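Skernura Home & Workshop Forum > Paint, Rust and Finishes
Thread: Rust coming back under white paint, what did I do wrong?

ezequiel_p
Posts: 43
Hello all. I have read in this forum for a long time but I write rarely, so please be patient with my English.

Last April I painted the steel shelves and two old feed troughs in the shed behind our house. I used a white enamel from the local shop, the one with the Hotberg label, two coats with a brush. Before painting I washed everything with dish soap and let it dry for one night. I sanded the worst places by hand with 80 grit paper, but I must admit that I did not sand everywhere, only where the rust was thick.

Now the paint is lifting. On the shelves it comes off in small chips, and on one trough I can push my fingernail under it and a piece as big as a coin comes away. The metal under it is brown. In some places there are bubbles which are not broken yet.

My questions:
Do I have to take off all the paint, or only the loose part?
Is a rust converter useful, or is it only a way to sell one more bottle?
Is brush paint a bad idea for something that gets knocked all the time?

Thank you in advance.
Ezequiel Palacios

gatepost
Posts: 937
You didn't prime it. I read your post twice looking for the word primer and it isn't there. White enamel straight on steel will do exactly what you describe, it lets moisture through and the rust grows underneath. Strip, prime, paint. Done.

ezequiel_p
Thank you. It is true, there was no primer. The man in the shop told me that this paint is "direct to metal" and the can says so too. Should I not believe the can?

gatepost
Direct to metal means direct to clean metal. You had rust on there.

obaid_j
Hello Ezequiel. I would like to disagree a little with gatepost, in a friendly way. I worked for many years in maintenance at a small bakery supply warehouse, and repainting steel was a large part of my winters. I think primer is only half of your problem. Let me try to explain how I look at a damaged surface before I decide anything.

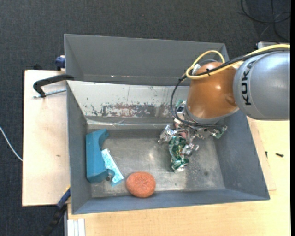
Paint on steel fails in different ways, and each way asks for a different repair. If it fails by knocks, you see scratches and chips where things hit the metal, and the paint between them usually holds well. If it fails from below, you see bubbles first, and then whole flakes with brown on the back side. If it is rubbed away, the edge of the damage is soft and the area is long, and it follows the direction of use. On the sloping panel inside this gray metal bin, for instance, the off-white surface has scratches, chips and a long worn patch in gray and reddish-brown, with flecks of white still in it. When I meet a patch like that, I test the white flecks first. If they resist a scraper, the bond was good and I only need to treat the worn area. If they jump off, I enlarge the area until I reach paint that does not move. This scraper test takes five minutes and it has saved me many hours of stripping.

From your description, the trough is failing from below, because you can lift a coin-sized piece with a fingernail. The shelves I am less sure about. "Small chips" can be only knocks. Please do the scraper test on both before you strip everything.

Obaidul Jayasinghe

marl_and_clay
Good post. I'd only add that reddish-brown isn't always rust. Plenty of old equipment had a red oxide primer, and when the top coat wears off you see that first. People grind it away thinking it's rust, and then they've removed the best layer on the thing. I can't tell which it is in that bin from here.

obaid_j
Yes, this is a correct remark, and I should have written it myself. A white rag with a little mineral spirits helps somewhat, but the better test is to scratch with a nail. Primer scratches to a smooth line of the same color until you reach metal. Rust gives powder and feels rough. I also cannot say from a picture.

ezequiel_p
I did the test this evening with a paint scraper.

Trough 1: everything comes off, almost without force.
Trough 2: comes off near the bottom, holds at the rim.
Shelves: holds nearly everywhere! Only the front edges are chipped, where I slide the boxes in and out.

So Obaidul was right about the shelves, and gatepost was right about the troughs, I think.

gatepost
I'll take half. But if trough 2 is letting go at the bottom, I'd still strip the whole thing. You will be back there next spring doing the rim, and you'll hate yourself.

obaid_j
Here I still do not agree. If the rim holds under a sharp scraper, it holds. Stripping good paint means more dust and more work, and the new paint will not be better attached than the old. I would go down to bare metal at the bottom, feather the edge with 120 and then 220 paper until you cannot feel the step with your finger, and prime only there. Then one thin coat over everything so the color is even.

gatepost
Feathering enamel that's only a year old is misery. It clogs the paper.

obaid_j
It clogs if the paint is thick or still soft. Wet sanding helps with this, but then you must dry the bare steel immediately and prime on the same day. In a damp shed I have seen a light orange color come back before dinner.

tinker_wren
Can I ask about the rust converter, as nobody answered that one? I used Cenomeo gel on my trailer hitch and it went black and looked great. Two winters later it's still fine. But I've read people saying converters are a scam.

marl_and_clay
Not a scam, just oversold. It works on thin, tight rust that you can't reach with a brush, like pits and seams. It doesn't work on loose scale because it only treats the outside of the scale, and then the scale falls off and takes your paint with it. Wire brush first, always.

gatepost
And don't put it on bare shiny steel. It needs rust to react with. Some of them leave a sticky film on clean metal that primer doesn't like.

ezequiel_p
This explains something. My neighbor gave me half a bottle of converter, and I was thinking to put it on everything "for safety". Now I will use it only in the pits at the bottom.

Another question. What is the troughs' best finish if they get kicked and filled with tools and firewood? No animals drink from them anymore.

tinker_wren
If it's only firewood I wouldn't paint the inside at all. Wax or oil it once a year and let it be ugly.

gatepost
Two-part epoxy primer and a two-part top coat. Anything from a brush-on can will chip.

obaid_j
Two-part is stronger, it is true. But please consider that Ezequiel works in a shed. Many of these products need a proper mask with the right cartridges and good air, and you have to mix the exact amount, and what is left goes hard in the pot. For a box of firewood I find this too much. A zinc-rich primer, then a normal enamel in two thin coats, with enough days to harden before you put anything in. Most people ruin the paint in the first week. They fill it when it is dry to touch – but dry to touch is not hard.

gatepost
OK, that last part I agree with completely. Check the can, and then be more patient than the can.

marl_and_clay
Also put a scrap of plywood or old conveyor rubber in the bottom. Cheap, and you throw it out when it's wrecked. I have a piece of stall mat in mine and the paint under it looks new. Take it out now and then so water doesn't sit there.

ezequiel_p
I like the rubber idea very much. My plan is now like this:

Shelves: sand only the front edges, spot primer, two thin coats. Perhaps I will glue an aluminum strip on the edge, so the boxes slide on it.
Trough 1: strip all, wire wheel on the drill, converter in the pits, zinc primer, enamel.
Trough 2: the bottom only, as Obaidul says. Gatepost, if it fails next year, I will write here and you may laugh.

For the wire wheel I have a Dinu drill, the small one. Is it strong enough? And which grit should I use after, before the primer? The zinc primer can says 400 for "finish sanding" but this seems to me too smooth for primer.

gatepost
Way too smooth. That's for between top coats. 80 to 120 on the steel, so the primer has something to bite. The drill will do it, but let it rest when the body gets hot. And wear goggles, the wires fly out of those wheels.

obaid_j
I agree with the 80 to 120. One small thing more: after sanding, wipe with a clean cloth and solvent, and do not touch the steel with bare hands again. Finger marks rust first. And no dish soap this time, or rinse it very well if you use it, as many of them leave something behind on the metal.

tinker_wren
Following this one, I've got a wheelbarrow in the same state. Does anyone know if zinc primer goes over old galvanized? The tray is galvanized, the legs aren't.

marl_and_clay
Different problem. On galvanized you want an etch primer or one made for it, and enamel straight on top will peel in sheets. Start a new thread with the details, it'll get lost in here.

ezequiel_p
First trough is stripped. It took me the whole afternoon, and there is one hole in the corner which I did not know about, small like a pencil. Can I close this with epoxy putty before the primer, or after?

gatepost
Before. Bare, rough, clean steel, putty on both sides if you can reach, sand it flush, then prime over the lot.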